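Chapter 6
Hand-Held Gripper Kits for Household Work

Mieke Dijkstra and Saimi Ruotsalainen

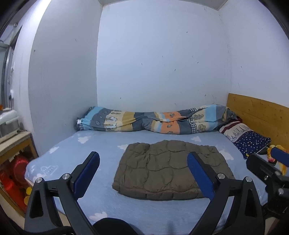
A hand-held gripper kit is sold as a way to record manipulation without a robot present. The operator holds the tool, does the chore, and the log is later used to train an arm fitted with the same jaws. Chapter 5 treated the jaws as a mechanism. This chapter treats the kit as a product – what is in the box, what the vendor promises, and how a buyer can check the promise before signing.

Three offers are compared. The Zollico kit is bought outright. The Coppens kit is leased, with calibration included in the fee. Arkport sells a service only: its staff bring their own tools, record in the customer's rooms and deliver finished logs. All three were reviewed at the Jiltdale test apartment over 16 working days, and the full log set runs to 1,014 episodes.

Bedding is used as the main test case. A folded quilt has no fixed shape, and its thickness changes when it is squeezed. Padded jaws must close far enough to hold several layers, yet open wide enough to take a rounded fold without pushing it away. Two-handed work adds a further demand, as both tools must report their positions in one shared coordinate system. Vendors state accuracy for a single tool more often than for a pair.

After reading this chapter you should be able to:

read a kit data sheet and find the figures it leaves out;
set up a bedding trial with a fixed start state;
score episodes by the 8-item sheet in Section 6.4;
work out the cost per usable episode for purchase, lease and service.

Terms used in this chapter

Usable episode: a recording that passes the position check and contains the whole task.
Stroke: the distance between the pads at full opening.
Dropout: any gap in the position log longer than the limit set in Section 6.3.

6.1 Reading the Offer

The Zollico data sheet gives stroke, mass and battery life. It gives no dropout rate. In the July trial, 81 episodes were rejected for dropout alone, most of them recorded with the tool held low and close to the mattress. A buyer should ask for this figure in writing, with the room and the task stated beside it.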